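Foltar Photographers' Board > Business and Clients > Pricing and Contracts

Newborn session "membership" plans, anyone made money on these?

quietshutter
I've been shooting newborns and families out of a converted garage for six years. A rep from Zesodside rang me last week about their membership scheme for portrait photographers. The idea is that the parents sign up at the newborn session and pay monthly, and for that they get a sitter session, a first birthday session and a "discount" on prints. Zesodside take the payments, send the reminders and keep a cut. I pay 57 pounds a month for the privilege whether anybody signs up or not.

The rep told me studios on the scheme "typically" see 4000 extra a year. I asked typically for whom, and got a link to a video of a woman in a very white studio. Has anybody here done it for more than one full year and looked at the books afterwards?

pebbledash_portraits
Did it for two years. Not with them, with a smaller outfit that has since folded, same model. Sign-ups are easy. You have two tired people in front of you who have just cried at a slideshow and they'll agree to nearly anything. It's the birthday session that gets you. Half of mine had moved, gone back to work, or wanted a Saturday, and I only have so many Saturdays. I ended up doing full sessions at what I'd call mates' rates for people who weren't my mates.

Samer Rawashdeh
I'll be the one who disagrees. I run my own plan, no middleman, and it pays the studio rent through January and February when nothing else does. You need a proper expiry date and weekdays only, written in large type. If they want a Saturday they pay the difference. I've had very few complaints.

quietshutter
Samer, how many of yours come back for the birthday one? A proportion would do. "Very few complaints" might just mean very few turned up.

Samer Rawashdeh
Most of them. I haven't worked it out to the decimal point.

pebbledash_portraits
I'd work it out. I thought most of mine came back as well until I went through the diary with a pen. Memory is kind to the sessions that went nicely. The no-shows leave no pictures behind so you forget them.

And the no-shows aren't free money either, whatever the sales video says. I had a mum email me fourteen months on wanting everything she'd paid back, and she was right to ask. My terms were vague and I refunded her.

Yupin Khamphan
I'd look at the contract before the sums. A friend sent me the Zesodside one in March because she wanted a second pair of eyes. The client list belongs to them for as long as the plan is running, and if you leave you have to honour the sessions already sold but you stop receiving the monthly payments for them. I read that paragraph three times. She didn't sign.

hazel_and_lens
Are you sure about that? I'm on it and I was told on the phone that I keep my clients.

Yupin Khamphan
I'm sure about the copy I read. Yours may be different. What you were told on the phone isn't in either of them, I'd guess. Look under "Ending the agreement", near the back.

hazel_and_lens
OK, I've just been and looked. It says "active plans remain with the provider until completion". Does that mean what I think it means?

Yupin Khamphan
I'm not a solicitor, but I'd pay one for an hour before selling another.

quietshutter
That more or less settles it for me with them. It still leaves the question of whether to run one myself as Samer does. I did some sums last night on the back of a gallery order. If I sell a plan at a price that parents will accept, and count my editing time properly, the sitter session just about washes its face and the birthday one loses money unless they buy an album. So the whole thing rests on album sales, and I could be selling albums now without any plan.
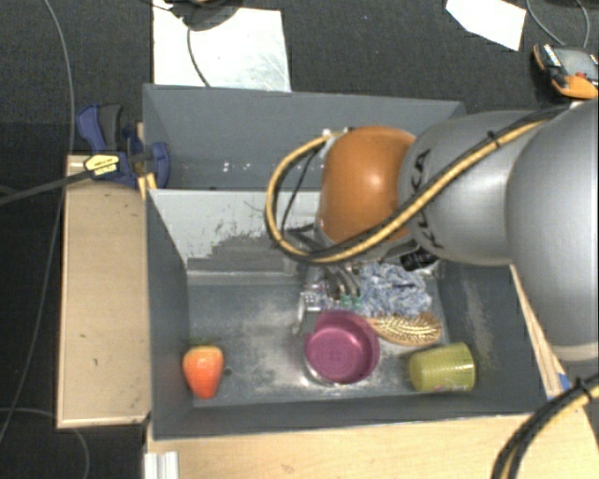
pebbledash_portraits
Yes, and albums are where I'd put the effort. When I dropped the plan I started showing one finished album at every viewing, a real one with a real family in it, and left it on the table while I made the tea. Orders went up. I can't prove the album did it, I also moved to a nicer town.

Samer Rawashdeh
I do both. You're all talking as if the plan is only about the fee. Someone who has been in three times in a year sends you her sister. I've got families on their third child.

quietshutter
I've got families on their third child and I've never had a plan. They'd come back to you anyway, Samer. You're good at it. That's my trouble with every one of these schemes, they take the credit for customers who liked the first set of pictures.

Samer Rawashdeh
Some would, some would go to whoever had the cheapest offer on that week. I'd sooner they were already booked.

issa_bloom
Can I ask a side question, are people using Indum for galleries if they do repeat sessions? I want each family to have one gallery that grows and not a new link every time. Their site says it does this but the screenshots look like three links in a row with a heading over them.

hazel_and_lens
It is three links with a heading over them.

issa_bloom
Thought so. Thanks.

pebbledash_portraits
One more thing on expiry dates before this drifts. Don't make it the first birthday itself. Babies get ill, grandparents fly in late, and you'll look like a monster for saying no in the week of a party. I'd give 2 months' grace if I ever did it again, and I won't be doing it again.

Samer Rawashdeh
Agree on the grace, that's what mine has.

quietshutter
Right, I've emailed the rep to say no thanks and asked what "typically" was based on. Automatic reply saying she's away until the first. Samer, if you ever do go through the diary I'd like to see the real number, and if it's good I'll say so on here.

Samer Rawashdeh
Give me until after the school holidays.

hazel_and_lens
Does anybody know a solicitor who does contracts for small studios and doesn't charge the earth? North of England ideally, but I'll do it by phone.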